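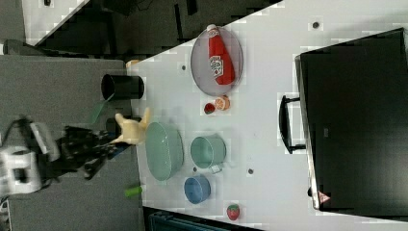

Vol. 37, No. 4, p. 1,490

Figure 4a. Arholm layout with the oval basin. The red bottle lies across the grey plate.

4.2 Objects and layout

The naming task used play food and small kitchen vessels laid out on a white tabletop. We wanted items that adults would recognize at once as belonging to a kitchen but would not always call by the same word. The layouts were planned by Graciela Insaurralde and checked against the object list from the pilot, which was run in November with a different group of adults.

The ketchup bottle was placed on its side on the plate in the Arholm layouts. In the pilot, an upright bottle was named first so often that it hid any effect of position. Laid down, it was still easy to identify from its label and colour, but it shared the top of the order with the plate beneath it. The two were scored as separate objects even when a participant joined them in one phrase, such as "sauce on a dish".

The orange piece and the small red item sit close together near the plate. They form what we call a weak pair: two things near each other with no support in common. The strawberry is the control item. It has no neighbour within reach of the same phrase, and the pilot group agreed on its name. Its place near the edge of the table was kept because moving it inward made it part of a group.

Vessels caused the most trouble. The teal vessel was called a pot, a mug, a saucepan and a cup, and the blue one a bowl, a cup or a tumbler. Size is hard to judge from overhead, and the handle on the teal vessel does not settle the matter. Both were coded by colour, with the participant's noun kept in a second column. The green basin in Figure 4a was coded the same way. Pushpa Pant, who did the second round of coding, found no reason to split the basin responses into tub and tray classes, and the single class was retained.

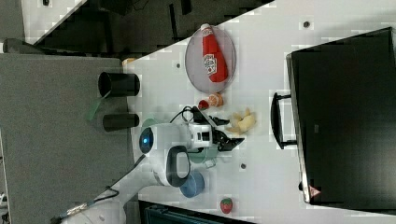
Reading time: 5 min

Figure 4b. Dirnari layout with the pale yellow pieces in a loose cluster near the teal vessel. The bottle, the plate and the strawberry are as listed for Figure 4a.

The Dirnari layouts add the yellow pieces. They were chosen because their identity is unclear when they are spread out: some participants wrote banana, others corn, and a few gave only "yellow bits". We treated the cluster as one object for the order analysis and did not ask anyone to say how many pieces it held. A participant who named a single piece was given the same code as one who named the whole cluster.

Small dark marks are visible on the table surface in both layouts. They were left out of the object list, and responses that mentioned them were set aside under "surface", together with remarks on the tabletop and the floor.

4.3 Coding of responses

Written responses came from 37 adults and gave 1,490 usable object labels after spelling was made uniform. Torunn Nyberg and Napaporn Kamolrat coded the labels separately. Where they differed, the label was read again in its full sentence, which was enough to settle most of the food items but few of the vessels. Labels that stayed in dispute were marked open and kept out of the agreement scores, though they remain in the counts by colour.

Order of mention was taken from the first use of a noun or pronoun that could be tied to one object. A later correction ("the pot, or mug") did not change the order. Colour words used alone were accepted only where one object in the layout could fit them. "The red one" was therefore not scored in either layout, and "the blue one" was.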